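Four months without the car

Posted Jun 28, 2022

I sold the car in February and have been taking the bus to work since then. A few people asked how it was going, so I'm writing it down once and I can send them the link.

The reason was money. The car needed a new transmission and the shop in Grurdale wanted more than I would have paid for the whole thing. I sold it as it was to a man who rebuilds them, for $600, and he towed it off the same afternoon. I had planned to look for another one in the spring. Spring came and I didn't look.

My route is the 13. It stops two blocks from my door and goes straight down Kuipers Road, past the hospital and the high school, and lets me off across from the office. Driving was faster. The bus takes long enough that I've read more this year than in the last few put together, mostly library books with the plastic covers still on. I used to listen to the radio in the car and get angry about things, and I don't miss that.

The first weeks were not great. I didn't know that the early bus skips the stop by the bank, and I stood there in sleet and watched it go by. I also didn't own a proper coat. When you drive, a coat only has to get you across a parking lot. I bought a long one at the thrift store and it was worth every cent.

Groceries took the most adjusting. I used to do one big trip and fill the trunk. Now I stop on the way home a few times a week and buy what fits in one bag. I spend less this way, and I throw out less lettuce. Heavy things are still a problem. Cat litter is the worst. My neighbor Emiko Yoshida drives to the warehouse store every month and lets me come along, and I buy her lunch after. She gets the soup and complains that it's too salty, then orders it again the next time.

What I can't do anymore is leave the house late. The last 13 goes by before ten, so I've walked out of a birthday dinner before the cake, and I skipped a concert I would have liked. A cab home is an option, but I've only used it twice. I keep a little cash in an envelope for it.

My sister thinks I'll give up when winter comes back. She may be right. There is a stretch by the underpass that doesn't get shoveled, and I'm not as steady on ice as I was. I told her I'd decide after the first real snow.

The monthly pass went up this month too. It's still cheaper than what I paid for insurance alone, before gas or tires or the sticker - I went back through my old bank statements to check.

If you're thinking of trying it, ride your route on a day off first. Get the paper schedule from the driver, the app is often wrong. And sit on the left side in the morning, at least on the 13, or you'll have the sun in your eyes all the way to the hospital.

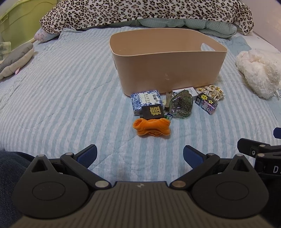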